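The Ferry to Witlow

Mali Morris sold the boat in October, and by the time the money cleared she had already spent 300 of it on the stove. She did not tell her brother. He had learned to row in that boat and he would want to talk about it.

The buyer was a man from Flornis who ran a bait shop and wanted something to take his kids out in. He offered 700. She said yes before he finished the sentence, and then he looked at the boat again, as if he had missed something.

"Does it leak?" he asked.

"A little, at the back."

"How little?"

"You bring a coffee can."

He paid anyway. He backed his trailer down the ramp, and she stood in the water up to her shins and guided the bow on. It went up easier than it ever had for her father. She coiled the rope and put it on the seat, then took it off again and kept it. The man did not ask for it.

After that she had to use the ferry like everyone else. It left from the gravel landing at the bottom of Tatlı Road and crossed to Witlow 2 times a day, morning and evening. If you missed the evening one you slept in your car. The pilot knew her father and would not take her fare the first week. The second week he took it.

She worked in the office at the cannery, on the upper floor, where the windows faced the river. At noon she could see the place where they used to tie up. Someone had pulled the post out and left the hole, and when the river was high the hole filled and looked like nothing at all.

Her brother called that Sunday night, as he did every week - he had heard from the bait shop man's cousin. He wasn't angry. He asked what she got for it.

"Seven hundred," she said.

"Dad paid 200."

"I know what Dad paid."

He was quiet for a while. She could hear his television. Then he asked if she had kept the rope, and she said she had, and he said good.
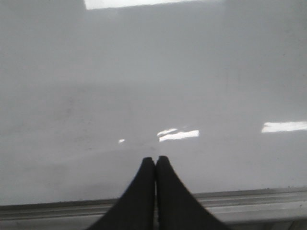 Dale wrote that he read it twice and still thinks she should have told her brother first. My mother sold our skiff the same way, he said, and I found out from the man who bought it. I would have liked to ride in it one more time, even with the can. He also wanted to know if the stove was any good.

It was. She cooked on it all that winter, with the rope on a nail by the door.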